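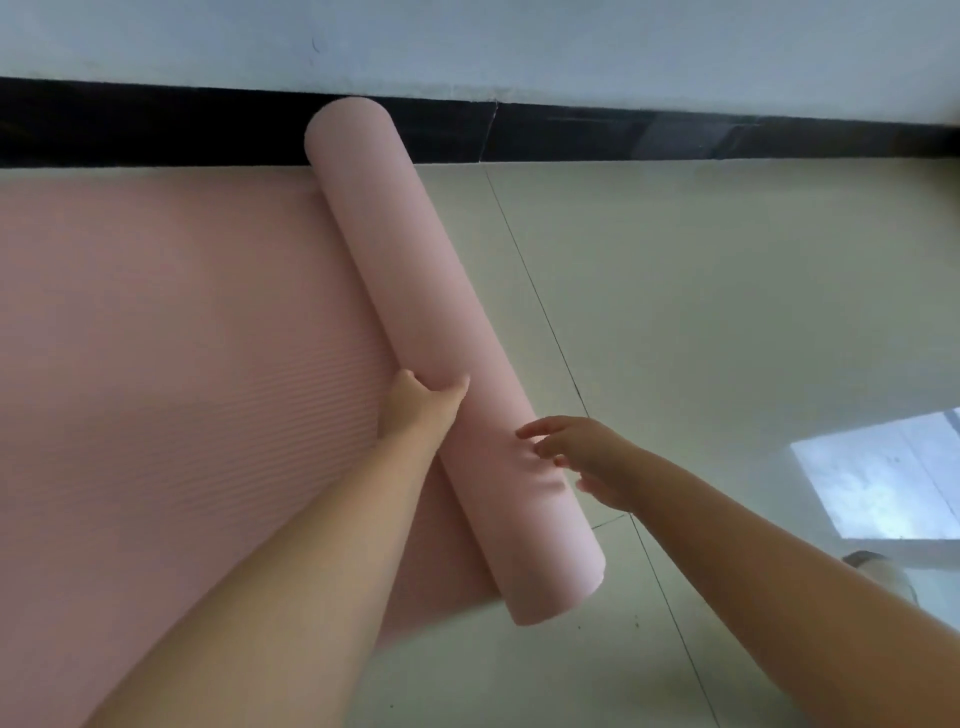
4. Preparing the floor for the Tromby folding rower

The Tromby needs a level floor and a clear area on all sides. Carpet with a deep pile lets the rear feet sink and should be avoided. Tile, concrete and sealed wood are all suitable. On a tiled floor, roll up any foam exercise mat and move it out of the way before you bring the rower in. Soft foam compresses under the rail, and the level reading you take in step 4 will be wrong. Use the thin rubber floor pad supplied in the carton (part 2759) instead.

4.1 Positioning the rower

1. Sweep the floor and wipe it with a damp cloth. Let it dry fully.
2. Lay the floor pad with the Nesberg logo facing up. Leave 60 cm between the pad and the nearest wall.
3. Tilt the rower onto its front wheels and roll it to the pad. Lower the rear feet slowly.
4. Place a spirit level on the rail, first lengthwise and then across.
5. Turn the rear feet by hand until the bubble is centered. Tighten the lock nuts with the 5 mm wrench.
6. Sit on the seat and slide to both ends of the rail. If the rower rocks, repeat steps 4 and 5.

CAUTION: Two people should lift the rower over steps or door sills. Keep fingers clear of the hinge while the rail is being lowered.

NOTE: The rail measures 158 cm from the hinge to the end cap. Check that the seat can travel the full length without touching furniture.

4.2 Folding and storage

1. Push the seat forward until it clicks into the parking clip.
2. Pull the hinge pin and raise the rail until it stands upright.
3. Put the pin back in the upper hole -- it must pass through both plates.

CAUTION: Never leave the rail upright without the pin in place.

The floor pad can stay down between sessions. If you put it away, roll it with the logo on the outside. A folded pad keeps its crease and will not lie flat again.

Go to section 5 to connect the Makex display.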